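4. Gripper tests, second round

Same two arms as in round one, only the fingers changed. Pullus fingers on first, then Ornar. Cutlery tray again because thin handles were what beat us last time. Wrist cameras left on, overhead one used for scoring only.

Procedure: pick one utensil out of the tray, lift, hold, put back. Left and right arm take turns. A drop counts as a fail, so does dragging the tray. 456 picks with Pullus, 27 of them fails. Ornar did the same number and failed 13 times. Most fails were thin handles lying flat against the bottom, the finger tips just slide over. Patterned handles fine with both. Spoon bowls we gave up on after the pilot, too shiny for the wrist camera to find an edge and the fingers slipped anyway.

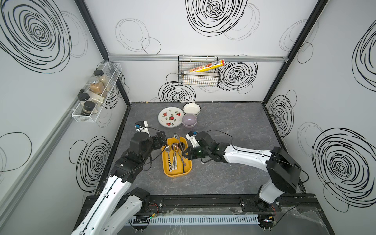
Mahlet Mekonnen objected that the comparison was not fair, as the Ornar fingers went on second and by then we had retuned the closing speed. She wants the Pullus set run again at the new speed before we write that Ornar is better. Agreed, not done yet.

Controller notes. Clikeo box dropped its conection twice in August, both times with both arms moving. Swapped the cable, no drops after. Closing force is still set by hand, Brayan has the values in his notebook and they need to go in the apendix.

Still to do: rerun Pullus, sort fails by left / right arm, try softer pads on the right gripper. Brândușa is doing the plots.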